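Search the help pages Go

Posted in: Robots & Automation > Teaching by hand > Beginners

Is hand guiding really worse than remote control for teaching a toy kitchen task?

I run a small arm on a bench at a community workshop in Cudirville and I'm trying to teach it to pick things up and put them on a plate. Nothing fancy. I've been moving the arm by hand through each run while the software records the joints and the camera overhead.

Now I keep reading that I should throw that out and buy a leader-arm kit like the Skomeo, because "hand-guided data doesn't transfer." The people writing this mostly seem to own one. I've recorded 296 runs by hand and I'm not keen on starting over because of a slogan. The replay looks fine to me. The trained policy is another matter - it drifts toward the cup and then hovers, or closes too early.

The layout is meant to be messy, with pans, play food, a colander and a toaster oven all out at once.

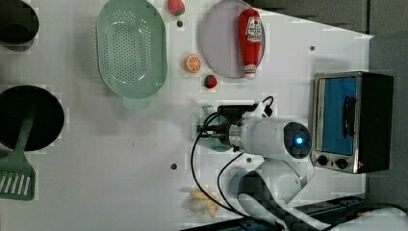 Gripper over the green piece, seen from the overhead camera.

So is my problem the method, or did I just not record enough? The tutorial I followed says 500 runs is the magic number and doesn't say where the number came from.

Posted by benchleftover

Get the leader arm. I fought with hand guiding for a whole winter and it was a waste of time. Bought the remote setup in May and never looked back. Also your cables look like they could snag, I'd clip them.

Posted by tq_haruna

I'd be careful with the answer above. It may have worked for that poster, but "I bought something and it got better" leaves out everything else that changed at the same time.

There is one real argument against hand guiding when you train from camera images. If your hands are on the arm while you record, your hands are in the video. At run time they're gone, so the policy is looking at pictures it never saw in training. Open a few of your recordings and look. If there are fingers wrapped around the wrist in most of them, that's your first suspect, and 500 more runs of the same thing won't fix it.

You don't need to buy anything to test it. Guide the arm through a run by hand, save the joint path, put every object back exactly where it was, then let the arm replay the path alone and record the video during the replay. Keep the replay video, throw out the first one. It's slow and you have to be strict about the reset, but the pictures will match what the arm sees later. Check that each replay really does the task before you keep it. A push from your hand can hide a bad grasp.

The second thing is your camera angle. Look at how much the gripper covers when it's over that green piece. From straight overhead most of it is hidden right when the fingers need to close. You knew where it was because you were standing there and could lean over. The camera can't lean. Hovering and closing early is what I'd expect from a policy that has lost sight of the thing. A leader arm won't help with that one bit, especially if you drive it while looking at the table with your own eyes. Try a second camera low on one side, or one on the wrist.

I'd also cut the clutter for now. Get it working with 2 objects, then bring the strawberries and the rest back. People love a busy table in a demo, but it makes it hard to tell what went wrong.

As for remote control, it does keep your hands out of the picture, and I use it myself. You also lose the feel of contact on the cheaper kits, so you squeeze too hard and teach the arm to do the same. Every method has some junk in it.

Posted by Bimlow

Same hovering with mine. Side camera helped some. I still get early closes on round stuff and I don't know why, so if anybody has a fix that isn't "record more" I'd like to hear it.

Posted by dull_servo

Tags: hand guiding, remote control, camera placement, recording runs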